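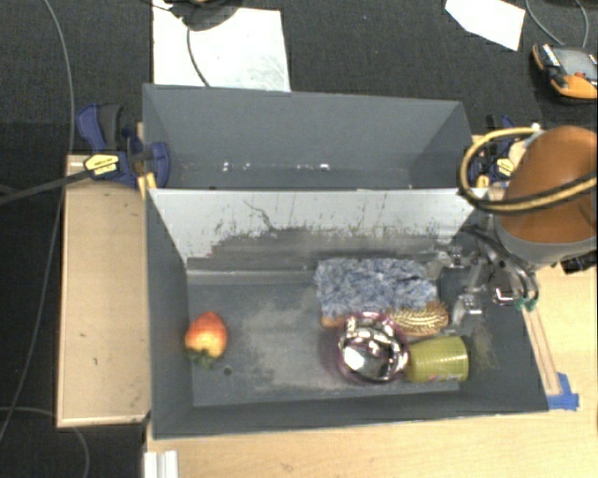
**요세핀 야콥스**

접수번호: 379
접수일: 04/12/2025
신청 기관: 그레브데일 교육관 시연운영팀
처리 담당: 판데르린던 기술지원부 (토온 야콥스, 테이스 판호버)
분류: 공개 시연용 로봇 팔 / 물품 이송 동작
상태: 조건부 종결

## 1. 신청 내용

공개일 방문객을 대상으로 하는 물품 이송 시연의 사전 점검 중 이상 동작이 확인되어 지원을 요청합니다. 시연은 앞쪽 회색 상자에 담긴 물품을 하나씩 집어 뒤쪽 빈 상자로 옮기는 방식이며, 관람객은 안내선 밖에서 전 과정을 참관하게 됩니다.

이상 동작은 다음과 같습니다.

- 금속 그릇을 대상으로 지정하면 그리퍼가 그릇 위에서 하강을 시작한 뒤 중간에 멈추고 대기 자세로 복귀함
- 복귀 후 같은 대상을 다시 선택하며, 같은 동작을 되풀이함
- 재시도가 3회 누적되면 작업 전체가 중단되고 운영 화면에 "대상 높이 불일치"가 표시됨

빗과 딸기 모양 모형은 단독으로 놓았을 때 정상적으로 이송됩니다. 옆으로 누운 연두색 컵은 그릇과 맞닿아 있는 경우에 한하여 선택 순서에서 제외되는 현상이 있습니다.

## 2. 신청 당시 환경

| 항목 | 내용 |
|---|---|
| 설치 장소 | 그레브데일 교육관 시연실 |
| 출발 상자 | 앞쪽 상자 |
| 도착 상자 | 뒤쪽 상자, 비운 상태에서 시작 |
| 상자 고정 | 두 상자가 만나는 지점의 양옆을 바 클램프로 고정 |
| 누적 동작 횟수 | 3,805 |
| 최근 변경 사항 | 실내 조명 교체, 물품 목록에 금속 그릇 추가 |

누적 동작 횟수는 제어기 기록에서 그대로 옮긴 값입니다. 정기 점검 기준에는 도달하지 않았습니다.

## 3. 처리 경과

**3-1. 원격 확인 (토온 야콥스)**

제어기 기록을 전달받아 검토하였습니다. 관절 오류, 통신 단절, 과부하 기록은 없습니다. 중단은 모두 그릇의 높이를 추정하는 단계 직후에 발생하였으며, 추정값이 시도할 때마다 달랐습니다. 신청 기관에 다음 사항의 확인을 요청하였습니다.

1. 상자 위치가 기준점에서 벗어나지 않았는지 여부
2. 그릇을 제외하고 같은 작업을 실행한 결과
3. 조명을 교체하기 전의 실행 기록 보관 여부

**3-2. 신청 기관 회신 (요세핀 야콥스)**

상자 위치는 기준점과 일치합니다. 클램프를 풀었다가 다시 조인 뒤에도 결과는 같았습니다. 그릇을 제외하고 실행하면 작업이 끝까지 진행되며, 컵도 정상적으로 선택됩니다. 조명 교체 전 기록은 보관하고 있으나, 당시에는 그릇이 물품 목록에 없었으므로 직접 비교는 어렵습니다.

아울러 상자 내벽의 긁힘과 변색이 인식에 영향을 주는지 문의드립니다. 뒤쪽 벽 하단의 마모가 넓은 편이며, 예비 상자는 월토드스테드 분관에 있습니다.

**3-3. 현장 방문 (테이스 판호버)**

시연실에서 같은 증상을 재현하였습니다. 그릇 안쪽 면에 조명이 강하게 비치는 위치에서는 높이값이 안정되지 않았고, 그릇 위쪽의 조명을 끄면 증상이 사라졌습니다. 조명을 다시 켜면 같은 오류가 발생합니다.

내벽 마모에 관한 문의에 대해서는, 상자를 비운 상태로 인식을 실행하여 벽면이 물품으로 잘못 분류되는지 확인하였습니다. 오분류는 없었습니다. 상자 교체는 필요하지 않으나, 관람객에게 보이는 설비라는 점을 고려하여 교체 여부는 신청 기관에서 판단하시기 바랍니다.

컵이 제외되는 현상은 별도의 고장이 아닙니다. 컵이 그릇에 닿아 있으면 두 물품의 경계가 하나로 묶이고, 그릇의 높이 오류가 컵에도 그대로 적용됩니다.

**3-4. 설정 변경**

- 높이 추정이 불안정한 물품은 마지막 순서로 미루도록 선택 규칙을 수정함
- 같은 물품에 대한 재시도를 2회로 제한하고, 이후 작업 전체를 중단하지 않고 다음 물품으로 넘어가도록 변경함
- 그릇 위쪽 조명에 확산판을 부착함
- 변경 전 설정 파일은 제어기의 백업 폴더에 보관함

**3-5. 변경 후 확인 (요세핀 야콥스, 이네커 코펀스)**

공개일 진행 순서에 맞추어 시연 전체를 실행하였습니다. 그릇은 마지막 순서에서 정상 이송되었습니다. 그릇을 컵 위에 겹쳐 놓은 배치에서는 여전히 건너뛰는 경우가 있었으나, 작업은 중단되지 않았습니다. 털이 북슬북슬한 물품과 빗이 맞닿은 배치에서는 문제가 없었습니다.

## 4. 공개일 운영 지침

빌마 티메르만스 관장의 승인에 따라 공개일에는 아래와 같이 운영합니다.

- 그릇과 컵은 서로 떨어뜨려 배치하고, 겹쳐 놓지 않습니다.
- 관람객이 물품 배치를 요청하는 경우 로봇을 정지한 상태에서 운영 요원이 대신 배치합니다. 관람객은 상자 안에 손을 넣을 수 없습니다.
- 조작기는 시연 중 운영 요원이 직접 소지합니다. 바닥에 내려놓은 상태로 로봇을 가동하지 않습니다.
- 회차 사이에 클램프의 조임 상태와 호스의 꺾임 여부를 육안으로 확인합니다.
- "대상 높이 불일치"가 표시되면 진행자는 해당 물품을 건너뛴다는 사실을 안내하고 시연을 계속합니다. 작업이 중단된 경우에는 이네커 코펀스에게 알립니다.
- 확산판은 임의로 떼어 내지 않습니다.

## 5. 미결 사항

겹쳐 놓은 금속 물품의 인식 문제는 해결되지 않았습니다. 판데르린던 측에서 다음 소프트웨어 배포에 포함할 수 있는지 검토 중이며, 결과는 4월 중 별도 문서로 회신할 예정입니다. 엔엄 분관에도 같은 구성이 도입될 예정이므로, 회신 시 해당 분관을 수신처에 포함해 주시기 바랍니다.

월토드스테드 분관의 예비 상자는 공개일 이후에 반입하기로 하였습니다. 반입 후에는 기준점 재설정이 필요하며, 이에 대한 지원은 새 접수번호로 신청합니다.

## 6. 종결 확인

신청 기관: 요세핀 야콥스, 확인함
기술지원부: 테이스 판호버, 확인함
비고: 미결 사항 회신 시 본 접수 건을 다시 열고 동일 번호로 기록을 이어 갑니다.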